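October 3, 2021
Gilutside bench, block sorting cell

Going over the cell rules before Himmont people come by. Half of what's on the wall sheet is from April and doesn't match what we do.

Reset rule. Blocks go back grouped by color, each color in its own area of the board, gap between groups wide enough for the fingers. Nobody resets by hand with the arm live. Enable off, pendant on the hook, THEN reach in. I've caught myself skipping the hook part twice.

Speed. Sheet says up to 700 mm/s in teach. No. Way too fast with a hand anywhere near the board. Hegde's write-up uses 250 as the ceiling for manual mode and so does the standard, so cross out the old line and initial it.

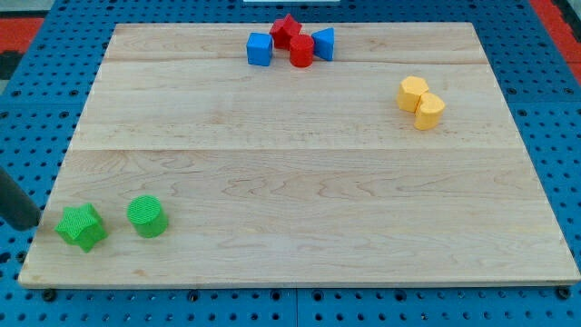
Approach height is the other one. Stars and cylinders don't behave the same when a finger comes in low from the side - points catch, round ones roll off line. Proposed wording: come in from above, close, lift, only then travel. No sideways pushing to fix a bad grasp, open and retry. After 4 misses on the same block stop the run and log it. Log means shape, color, which finger hit first. "Dropped it" is not a log entry.

Board bolts: check before first run of the day, not after lunch when somebody remebers. If the board has shifted redo the touch-off, all 5 points, no shortcuts.

Drilo config 777 is the one to load. Older ones still have the wrong zone limits, move them out of the folder so they can't be picked by mistake.

To do
- new wall sheet, one page, bigger type
- label for pendant hook
- ask Himmont who signs off on zone changes, them or us
- e-stop test, write teh result down this time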